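Gripper drops things halfway up? Check the home position first

I lost most of an evening to this one, so I'm writing it up in case it saves you the bother. My little Wikwood arm had started letting go of things. It would close on a bowl, lift it a few inches and then - clatter. No error, no warning light, and the log cheerfully said "grip OK" every single time.

I blamed the motor, naturally. Then I emailed Sutrisno Wuisan, who wrote most of the Sutanto control software, and he asked whether I'd re-homed the fingers after my last firmware update. Er, no. I hadn't.

So, first things first: hit the stop button and switch off the power before your hands go anywhere near the fingers. Mine shut hard enough to leave a bruise (ask me how I know!). Wipe both inner faces with a dry cloth and make sure the screws at the base are snug.

Then clear a space below the gripper, power up, stand back and send the open command. Look at the view from the wrist camera while you do it.

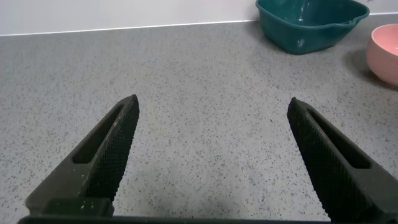 Fingers open over the worktop, with the crosshatched grip faces turned in towards the gap.

Now go into the Sutanto menu, choose Gripper, then Home, and let it close slowly on nothing. When it stops, read the position value. Mine said 28 and it should have been 3, so the software thought the fingers had shut on something when they were still well apart. Press Set Zero, open, close again and check you get 3 this time.

Last bit: the grip force. The update had put mine back to the default, and I've got it on 35 now, which suits plastic bowls nicely. Go up in small steps and keep your good crockery out of it - I only test with plastic.

If you get fault code 1001 during homing, the encoder cable has probably worked loose at the wrist. Power off again, push it home until it clicks, and start over from the open command.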